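Support > Iyer Backup > Set-Up Guide > Section 4: Your First Backup

Last updated Nov 25, 2022

4. Making your first backup

You have installed Iyer Backup and chosen a password you will remember until Tuesday. Write it down. Climton Software can't recover it, however politely you ask.

1. Plug in a backup drive with at least twice the space your files take up.
2. Open Iyer and click New Plan.
3. Name the plan. "Backup" is fine. "Backup new FINAL" is how people end up reading Section 9.
4. Under Sources, tick the folders you'd miss. The Downloads folder is off by default, for reasons you can see by opening it.
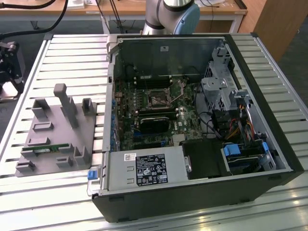

Can I keep using the computer while the first backup runs?
Go ahead, but files you have open are skipped and picked up on the next pass. Save and close anything you care about.

5. Click Start. Our test set of 3,080 photos and letters finished over a long lunch. Yours will take however long it takes, and the progress bar will lie to you a little near the end.
6. When the status reads Complete, click View Log.

Note: Skipped files are listed in red. A few are normal. If the log shows more than 50, check that you have permission to read the folder.

CAUTION: Do not unplug the drive while the status reads Writing. Wait for Idle.
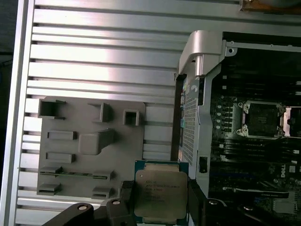 7. Now restore something. Pick one file you know well, click Restore To, and send it to a new folder. Never test by restoring over the original.
8. Open the restored file and read some of it. A file name with nothing behind it looks perfectly healthy in a list.

Note: Repeat steps 7 and 8 every few months. The reminder is under Settings > Nagging, and it defaults to May.
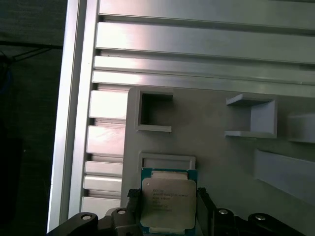 Muthu Thampi wrote to say that step 7 should come with a warning about drive letters, as Windows had given the backup drive a new one and Iyer couldn't find the plan. Fair enough. If that happens, click Locate Drive and choose it again; your earlier backups will still be listed.

Continue to Section 5: Schedules.

Climton Software, Stestville | Contact support | Back to top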